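Kitchen sink, week two

Our robotics club at Irstead has moved on from stacking blocks. The new job is called Plellum, a name left over from an older project that we never got round to changing, and it is all about getting an arm to work at a kitchen sink. We do it in simulation, as the club's budget doesn't stretch to an arm of our own.
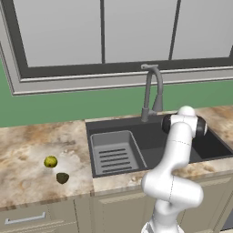
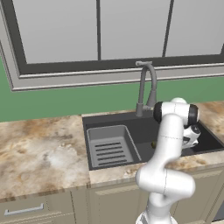
The simulated kitchen, with the arm at the sink in both.

Posted by Lại on Feb 2, 2025
Filed under: Club, Simulation

The task sounds easy. Pick up a piece of food, put it in the sink, move the arm out of the way. The first picture has two things on the worktop to the left of the sink, a round yellow-green fruit and a darker green one. In the second the gripper is pointing down into the right-hand basin.

I had not thought much about sinks before this. A block on a table can be reached from nearly any side. With a sink you have a rim to clear and a tap standing up at the back, and the elbow wants to swing out over the front edge of the worktop. We spent most of one evening on the wrist angle alone. If it comes in too flat, the fingers meet the rim before they get near the bottom.

The members drive the arm by hand first and we save each run. We have 863 saved so far. The group at Jonstead, who started in August, have 1,274, but they keep the bad ones and we throw ours out. I am starting to think they have it right, and I would like to go back and see if any of our old ones can be recovered from the shared drive.

Next on the list is the speed limit. It is set to 70 per cent at the moment and the newer members find that too quick near the tap. I will lower it for them and leave it alone for everyone else.

If you are coming to the next session, please update the simulator before you arrive. The download is slow on the club wifi and we lost half an hour to it last time.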